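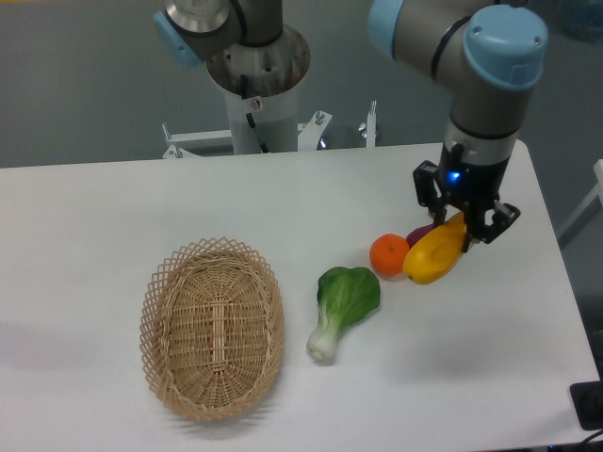 The first thing Valdir Peixoto asked me when I walked in was whether I'd eaten. I thought he was being nice (he was, there was coffee cake), but he also wanted to warn me that I'd be staring at produce until dinnertime. "You go home and open the fridge and it feels like more work," he said.

Valdir runs data collection at Naltix, and I'd been pestering him for an interview since last November. I write about machine learning for people who don't do machine learning, and I keep running into the same gap. Everybody wants to talk about the model. I wanted to talk to the folks who make the stuff the model eats!

So, the stuff. The current project is called Jedwood, and the goal sounds almost silly when you say it out loud: pick up fruits and vegetables and put them in a basket. Each try gets recorded from start to finish, with the camera views, the joint positions and a plain sentence saying what was asked for. One of those is an episode. Jedwood needs 600 of them before anyone trains anything, and when I visited they had 345.

"People hear 600 and think that's huge," Valdir told me. "Then they hear it's one task, one table, and they think it's tiny. Both are kind of right."

The person doing the driving that afternoon was Cosimo Marras, who came to Naltix from a job tuning pianos and talks about the arm the way I imagine he talked about pianos. He moves it by hand controller, and I had pictured something like a video game. It's slower than that. He'll hover, wait, come down, close the fingers, and he does it all with his shoulders up near his ears.

"The hard part is being boring," Cosimo said. "If I grab the mango six different clever ways, the system gets six half-learned ideas. But if I grab it exactly the same way every time, it falls apart when somebody nudges the mango. So I'm boring, with a little wiggle."
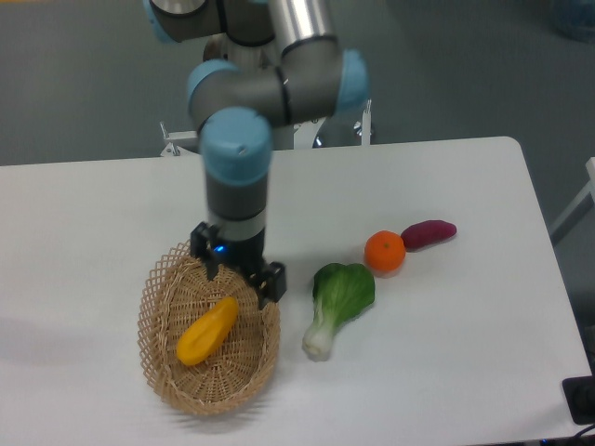

The gripper over the basket, with the bok choy, mandarin and sweet potato still on the table.

I asked what happens to the bad tries, figuring they get tossed. Some do. If the recording drops out or a sentence gets attached to the wrong item, it's gone. But a fumble where Cosimo misses, backs up and gets it on the second go is worth keeping, and Valdir got pretty animated on this one. "I used to delete those! I deleted so many. Then we trained on nothing but clean runs, and the first time the arm missed, it just sat there. It had never seen anybody recover from anything."

They sort all of it in a labeling tool called Flironby, which Cosimo likes and Valdir complained about for a good 10 minutes (mostly the search box). Every episode gets a grade from 1 to 3, and anything with a 2 gets watched again by a person who wasn't driving. I watched a few of those over Valdir's shoulder. He let me grade one and then changed my grade.

Layout matters too, more than I would have guessed. Before each round Cosimo moves things around, following a sheet that tells him which items go where and which way they point. I asked why he couldn't just scatter them. "Because I don't scatter," he said. "I think I'm being random and then we plot it, and everything's in the same spot, a hand's width from where I like to stand." 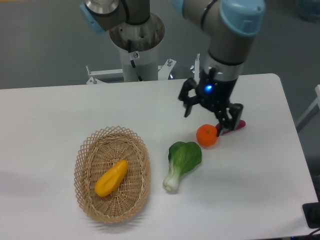
The small stuff is what gives him trouble. A mango is forgiving, he said, you can be off by a bit and still come away with a mango. Little round things want to roll, and the closer they are to a neighbor the more careful the approach has to be. He takes those early in the day when he's fresh, and he won't do them right after lunch.

When they hit 600, the whole set goes to Isah, the training side of the project, and Valdir's team finds out if they collected the right things. I asked if he was nervous. "Sure. They'll come back and say we need more of something. Last time it was bananas - I never want to see another banana."

Then Cosimo called over that he was ready for the next layout, and Valdir went to find the sheet.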